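Hinura Teaching Workshop: Gallery

Published May 29, 2023

The Hinura workshop at Vistidside is concerned with one subject: how a person who does not write software may show a task to a robot. Two methods are in use. In the first, the operator takes hold of the arm and moves it through the task by hand while the joint positions are recorded. In the second, the operator remains at a separate control station and moves a small leader arm, which the working arm follows. The recordings made by either method are afterwards used to train the arm to carry out the task without assistance.

This page forms part of the record of the spring course, which was attended by 21 participants from technical colleges and from member workshops of the Bech network. The course was led by Hanne Toft, with practical instruction by Adesuwa Ajayi. Each participant was asked to complete eight accepted demonstrations of a single task before moving on to the next. A demonstration was accepted where the movement was continuous, the object was released cleanly, and the operator had not reached into the working area during the recording.

The course tasks were set out in order of difficulty. Participants began with free movement above the table, continued with picking up and setting down a single object, and ended with tasks in which the arm had to work close to a rigid obstacle. Toy building bricks were used for much of the early work. They are inexpensive, keep their shape in the grip, and have flat sides which show clearly whether the jaws have closed squarely.
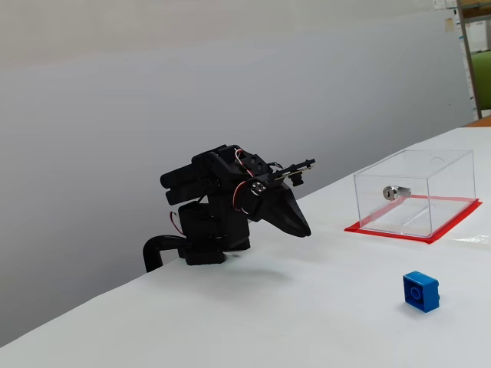 Arm, clear box and blue brick on the white working table. The box stands within a red outline towards the back, with a lock at its front left.

Transparent objects receive particular attention in the course. An operator standing beside the table can judge the walls of a clear box without difficulty, but the same walls may be hard to make out on a control station screen. Participants are therefore advised to approach such objects slowly and from above, and to pause before the final descent. The pause is retained in the recording. Those working by hand are given the same advice, so that the two sets of recordings may be compared fairly.

Operators are also reminded to keep the wrist wiring free when guiding the arm by hand. The arm should be held at the forearm or above the shoulder joint and never by the gripper linkage, which bends easily. When the leader arm is used, both arms must be brought to the same starting posture before the connection is made. Failure to do so causes the working arm to move suddenly at the start of the session.

Recording sessions were limited to two hours, with a change of operator at the midpoint. Mrs Toft noted in her report to the network that demonstrations given late in a long session tended to be shorter and less even, and that it was better to discard these than to correct them afterwards. Six sessions were repeated in full on her recommendation.

The recordings are held at Vistidside and may be consulted by member workshops on written request. Requests should state the task required, the method of demonstration, and the use to which the material will be put. Copies are supplied without the names of the operators.

A second course, prepared jointly with Koltska, will be held in December. It will deal with tasks requiring two arms, and with the teaching of small corrections while the arm is in motion. Applicants should have completed the spring course or have equivalent experience of guiding an arm by hand. Application forms are available from the Hinura office.

Back to all galleries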